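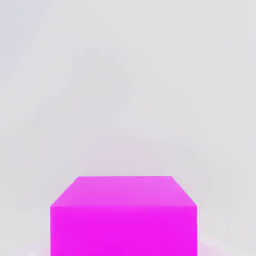
Cubo magenta del ejercicio 3, visto en el simulador Flallow.

Kit de aula Flevura: manipulación simulada para clubes y talleres
Referencia 317. Licencia de centro, 48 puestos.

El cubo no tiene nombre, aunque en el club de Maëlys Besnard lo llaman «jefe» desde el primer trimestre. Con él empieza todo el mundo. Los alumnos escriben el programa, pulsan ejecutar y descubren cuántas maneras existen de no coger un cubo.

Qué incluye
Simulador Flallow, con editor de escenas y repetición paso a paso.
114 ejercicios ordenados por dificultad, del cubo solitario a la temida torre.
Cuaderno del docente, con soluciones (guárdelo bajo llave).
Acceso a la liga escolar Brukness durante un curso.

Requisitos
Un ordenador por pareja y paciencia por persona. La tarjeta gráfica puede ser modesta: el magenta sale igual de magenta.

Opinión de un centro
«Pedimos una escena sencilla para la primera clase y nos la tomamos a broma. Dos horas después seguíamos discutiendo sobre el ángulo de aproximación». Fabrice Lacroix, taller de robótica Courtois.

Inscripción en la liga
Los centros que compren la licencia antes del 31 de mayo de 2024 entran en la ronda de junio. Las dudas sobre el reglamento las contesta Aurelia Voicu; las quejas sobre la torre, también, pero más despacio.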